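Phones, Cables and One Long Table

I've been promising to put these up since March, so here goes! Some of you know I've been trying to get all our old phones and chargers sorted before the move to Moklow, and the big wooden table has turned into the place where everything gets plugged in, checked and argued over. I love that table. Ute Frerichs sold it to me along with 2 benches (I only wanted one, but she's persuasive) and the grain still makes me happy every time I clear it off.
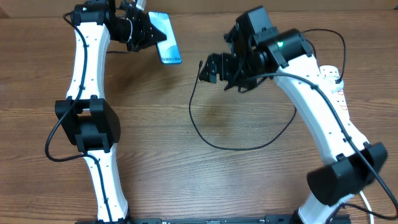 A phone with its screen lit up in blue and white, over that lovely streaky brown tabletop.

My rule for the sorting was simple – anything that still turns on gets a second look, anything that doesn't goes in the bag for the recycling counter at Skonen. I started out very strict and then got soft, of course. There were old photos on one of them, 836 in all, mostly of the garden and a dog we were only looking after for a week. I sat there going through every one of them with my coffee getting cold. Copy the pictures off first, people, and do it before you start cleaning!

The screen on the table in the next one is all pale green and white, and the wood has a nice soft shine to it off to the side. 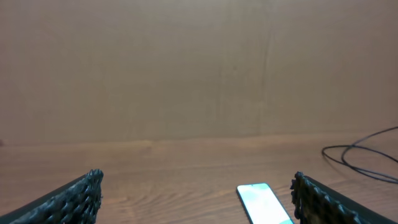
Shazia Afridi wrote that I should stick a strip of masking tape on the back of each phone with the PIN on it while I'm sorting, then peel it off once the phone has been wiped. She got locked out of two of hers last summer and ended up having to start over with both.

Good tip, and I've stolen it. The phones were the easy part, though. Cables are what really get me, because they all look alike and I can never bring myself to throw one out. I now have two boxes, one for the ones I've tried and one for the mysteries, and the mystery box is winning by a mile.

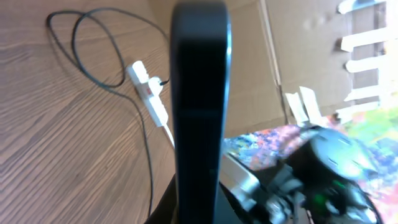

Adapters I keep with whatever cable fits them, held together with a rubber band, and then I write the name of the gadget on a paper tag. It takes forever but I find it sort of soothing, with the radio on and the window open. Remo Ortner has asked for any spare chargers once I'm done, so if you want first pick, leave me a comment before he comes by with his bag. More pictures when I get to the kitchen drawers!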